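Diário de serviço
24 de agosto de 2023

Iniciei os trabalhos às oito horas, com a abertura da sala de bebidas do entreposto Grelo e a leitura das anotações deixadas por Florence Kowalchuk no turno anterior. Constavam duas pendências: a reposição das prateleiras junto à janela e a conferência das guias de entrega da Gikier, que haviam chegado sem assinatura. Dei prioridade à reposição, por entender que a conferência dependia de contato telefônico com o fornecedor, cujo escritório só atende a partir das dez.

A respeito das prateleiras, registro que a disposição adotada em julho permanece em vigor. Os refrigerantes de cola ficam nas duas estantes, no nível do meio, com os rótulos voltados para a frente e as garrafas alinhadas em fileiras até o fundo. Colleen Thibodeau solicitou, por escrito, que se mantivesse essa ordem até a próxima revisão da planta da sala, e assim procedi. Não me parece a solução mais cômoda para quem repõe, pois obriga a retirar a fileira da frente sempre que entra mercadoria com vencimento posterior. Consignei essa observação no livro próprio, com a devida cortesia, e não pretendo insistir.

Durante a reposição verifiquei que um dos suportes da Prosuswood, adquiridos no início do ano, apresentava folga no encaixe. Apertei o parafuso e testei a prateleira com as duas mãos antes de devolver as garrafas ao lugar. Caso a folga reapareça, será necessário pedir a substituição da peça, ainda coberta pela garantia. A nota fiscal encontra-se na pasta cinza, segunda divisória, e não na pasta de manutenção, onde a procurei por tempo excessivo.

Às dez e quinze obtive contato com a Gikier. A atendente reconheceu a ausência das assinaturas e comprometeu-se a enviar segunda via até o fim do expediente. O pedido em questão, de número 311, corresponde à entrega da semana passada e já se encontra integralmente guardado. Informei que o pagamento ficaria suspenso até o recebimento do documento, conforme determina o nosso regulamento interno. A segunda via chegou às dezesseis e vinte, legível e completa, e foi arquivada no mesmo momento.

O restante da manhã foi dedicado à mesa branca. É a superfície de maior uso da sala e também a que mais depressa revela descuido. Ali se apoia a mercadoria antes de subir às prateleiras, ali se preenchem as guias e ali, infelizmente, se deixam objetos que pertencem a outros lugares. Retirei o que estava acumulado no centro, limpei o tampo com pano úmido e detergente neutro e sequei em seguida. Persistiu uma marca clara junto a um dos cantos, provavelmente de fita adesiva, que cedeu apenas à terceira passada. Recomendo que as etiquetas provisórias deixem de ser coladas diretamente no tampo. Florence concorda comigo nesse ponto e prometeu trazer uma bandeja para os rolos de fita.

Almocei no refeitório, em horário reduzido. Na volta encontrei recado do escritório de Liyanage, solicitando a estimativa de consumo para o próximo trimestre. Calculei quase 4.000 garrafas, somadas todas as linhas de bebidas, e anexei o resumo de saídas que serviu de base ao cálculo. Colleen leu a minuta e pediu que se separasse a cola das demais bebidas, para facilitar a comparação com o trimestre anterior. Refiz a tabela e remeti a versão definitiva no meio da tarde. A cola responde por 2.000 unidades, proporção que confirma o que se percebe no trabalho diário: é sempre essa a fileira que se esvazia primeiro.

Cabe registrar uma divergência menor. No formulário de estimativa consta ainda a designação antiga da sala, que deixou de ser empregada quando as duas estantes foram instaladas. Solicitei a correção ao setor administrativo pela segunda vez. A resposta foi cordial e, como na ocasião precedente, sem indicação de prazo.

No período da tarde ocupei-me também da luz. A janela próxima à estante da direita recebe sol direto depois das quinze horas, e convém proteger a mercadoria exposta nas pontas. Baixei a persiana até a metade e anotei o horário. Florence sugere que se inverta a ordem, deixando desse lado somente os artigos de maior saída. Considero a proposta razoável, embora implique alterar a disposição de julho, e por essa razão a encaminharei a Colleen antes de mover qualquer coisa.

Antes de encerrar, fiz a ronda habitual. Portas internas fechadas, livro de ocorrências assinado, chaves entregues na portaria sob o recibo 87. O centro do tampo ficou livre para o turno seguinte, como se pede no regulamento. Para amanhã restam o telefonema à Prosuswood, caso o suporte volte a ceder, a troca do rolo de papel da impressora de etiquetas e a resposta de Colleen sobre a estante da direita. Pedi a Florence que chegue alguns minutos mais cedo, a fim de revermos juntas a ordem das prateleiras antes da primeira entrega. 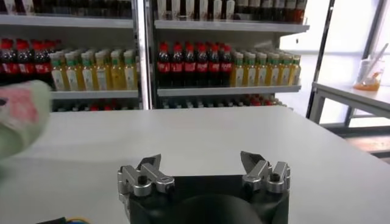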